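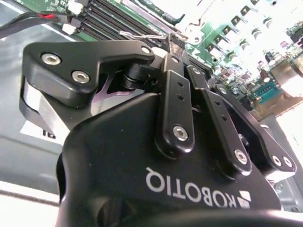

Robô já consegue trocar peça de computador sozinho?

Oi, gente! Tenho uma lojinha de conserto em Dundville, sou eu e meu sobrinho, e vivo ouvindo cliente dizer que daqui a pouco um braço mecânico faz o meu trabalho. Monto e desmonto torre o dia inteiro: memória, processador, fonte, limpeza. Da última vez que pesquisei, só achei vídeo acelerado, que não mostra quanto tempo a coisa leva nem quantas vezes deu errado. Alguém aqui já mexeu com isso de verdade? Vale a pena começar a juntar dinheiro ou é papo de feira? (E se já tiver um que lave a louça lá de casa, aceito também.)

Gratine
16 de agosto de 2025
7 comentários · Compartilhar

Raed Khalaf

Trabalho com automação de bancada, então vou dar minha opinião, que é de quem passa raiva com isso. Dá pra fazer, mas com tudo muito bem arrumado. A torre vai deitada, sem a tampa lateral, e ao lado fica uma placa de apoio com suportes pras peças, porque catar um pente de memória jogado na mesa é outra conversa (bem pior!). Com isso pronto, eu separaria o serviço assim:

1. Processador. A garra segura o chip pelas bordas e desce reto em cima do soquete, que já tem que estar com a trava levantada. Tem que ser devagar, sem torcer. Se o pino for no soquete e você descer torto, adeus placa-mãe. Eu deixo a força no mínimo e confiro a posição duas vezes antes de soltar. 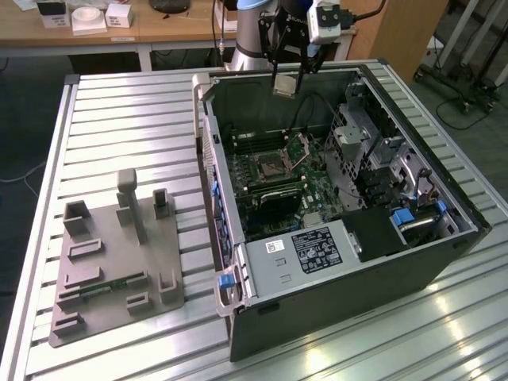
2. Memória. Parece mais fácil e eu acho mais chata. O pente é comprido, tem que entrar alinhado nas duas pontas, e depois precisa de força de verdade pra encaixar. Num teste que fiz em junho, de 300 tentativas, 274 entraram direito. Parece ótimo, né? Agora pensa em 26 clientes bravos no seu balcão.

3. Cabo. Nem tenta. Fio mole muda de lugar toda hora e ainda passa na frente da peça que a câmera precisa enxergar. Esse eu ligo na mão até hoje, e ligo feliz.

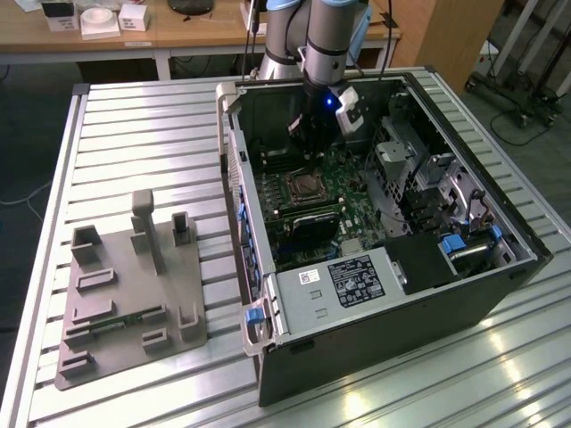
Braço em cima dos slots de memória, torre deitada na bancada.

Pra uma loja como a sua, onde cada máquina que chega é de um modelo diferente, eu não comprava não. Gabinete novo quer dizer ensinar posição de novo, e nisso você já trocou a peça e tomou um café. Agora, se fosse pegar centenas de torres iguais de uma empresa, aí eu sentava pra fazer a conta.

31 pessoas acharam útil · Compartilhar

Najjar

não compra!! meu cunhado pagou 2.650 num bracinho de mesa desses de montar e hoje ele serve pra segurar o fone de ouvido. louça esquece, o meu aspirador robô até hoje se enrosca no tapete do banheiro kkkk

4 pessoas acharam útil · Compartilhar

Drullden

Concordo com o Raed em quase tudo, só discordo na parte da memória. Quando o encaixe falha, muitas vezes é a trava do slot que ficou meio fechada, então eu abriria todas na mão antes de começar. Também ajuda ter leitura de força no punho e mandar parar assim que passar do limite, em vez de insistir.

E Gratine, se a vontade é aprender, vê se alguma escola técnica aí perto tem um braço e pede pra passar uma tarde mexendo. Leva uma torre velha, daquelas que já estão pra sucata, e uns pentes queimados. Eu comecei assim e estraguei só duas placas.

12 pessoas acharam útil · Compartilhar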